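Wood grain

Wood grain is the pattern that fibers, growth rings and rays leave on the cut face of a board. It is one of the great small pleasures of everyday life, and no two trees produce quite the same one.

How the pattern forms

A tree in a cool climate adds a pale, quick layer of wood in spring and a darker, denser one later in the year. Slice the log lengthwise and those rings become lines. A cut through the middle gives straight stripes, while a cut nearer the bark gives arches and ovals, often called cathedrals.

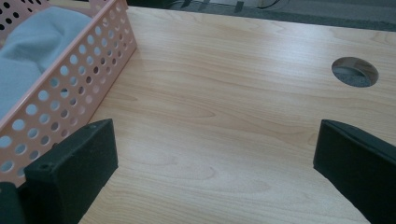
Knots bend the lines around them, sometimes wildly, and a leaning trunk can squeeze 60 rings into the space that 42 fill on the other side — a wonderful thing to find in an old beam!

Printed and copied grain

Makers have imitated grain for centuries with combs, feathers and glazes. The decorator Chiamaka Amadi kept a library of 200 painted panels at her Sallora workshop, and her pupil Onyekachi Ekwueme later turned four of them into printed papers for the furniture maker Babalola. Good copies vary the spacing and let the arches drift, just as a living trunk would.
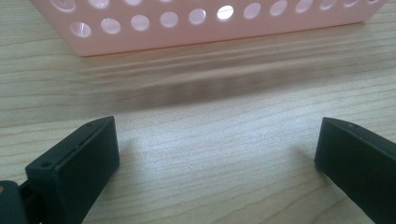

Reading a board

Tilt the board toward a window. Curly grain seems to ripple as the angle changes, and end grain shows the rings themselves.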